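Plutmont Pad Service Kit for hand-held two-finger grippers

Item PSK-13
$119 per kit
Sold by Zelumley. Ships from our Drilstead warehouse.

The Plutmont kit has the parts and tools for re-padding and checking one hand-held gripper. It suits two-finger grippers that are carried by a person and have flat pads screwed or glued to the inside of the fingers. It does not include fingers, cables or camera parts.

In the box

Textured finger pads, two pairs, 2 mm thick
Pad adhesive, one tube
Finger screws, assorted, with a bottle of low-strength threadlocker
Hex and Phillips drivers
Plastic scraper
Lint-free wipes
Cable clips, self-adhesive
Steel feeler strip for the closing check
Printed instruction card

When to change pads

Change pads when the texture has worn smooth in the middle, when an edge lifts, or when a clean pad still lets a smooth round item turn in the grip. Fruit is a good test. Apples and tomatoes have slick skin, and a tomato will also show you if you are squeezing too hard. Change both pads on a pair of fingers together. A new pad facing an old one pulls items to one side as the fingers close. 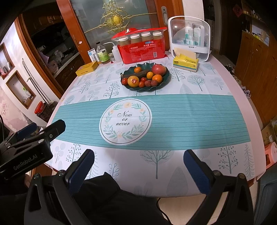

Hand-held gripper with dark blue pads at a dining table, fruit on the green plate.

Fitting

Unplug the cable first. Open the fingers all the way and rest the gripper on its back on a towel.

Lift the old pad with the plastic scraper, starting from the tip. Do not use a knife, which will score the finger and leave a ridge under the new pad. Wipe off the old adhesive until the metal or plastic is clean to the touch. Dry-fit the new pad and trim it if it hangs over the tip. Spread a thin coat of adhesive, press the pad down from the base toward the tip, and wipe off what comes out at the sides.

Close the fingers lightly on a folded wipe and leave them for around 20 minutes. Full strength takes overnight. For screwed pads, skip the adhesive and put one drop of threadlocker on each screw. Tighten until snug and stop there – the threads on these fingers strip easily.

Checking the closing

Close the fingers slowly and look along them from the side. The pads should meet along their full length. Slide the feeler strip in from the tip. If it goes in at the tip and stops halfway, the pads are meeting at the base first. Loosen the finger screws, close the fingers by hand, and tighten again with the pads touching.

If your gripper records how far open it is, run its own zero routine again after any pad change. New pads can shift the closed position, and old settings will be off by that much.

Then try it at a table. Use items of different size and firmness, and move each from one plate to another. Include something long. A banana picked up off-center will swing if the pads are not gripping evenly.
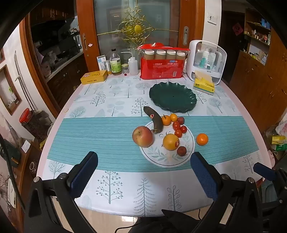

Fingers open wide over the tablecloth, fruit on and around a white plate.

Care between changes

Wipe the pads with a damp cloth after food work and let them dry with the fingers open. Citrus oil left on the pads makes them slick, so use a little dish soap if you have been handling oranges or grapefruit. No solvents. Check the visible screw heads once a week by hand. Clip the cable so that it has slack at full reach but does not hang in front of the fingers.

Customer notes

"Old pads came off in one piece. I wish the kit had more of the small screws, I lost one in the carpet right away." – Rangi Halliday

"Read the card before you glue. I put the first pad on upside down. Second pair went on fine." – Uldis Paju

Related items

Plutmont replacement pads only, two pairs
Duda cable clips, bag
Duda threadlocker, low strength

Returns are accepted on unopened kits. Opened adhesive cannot be returned.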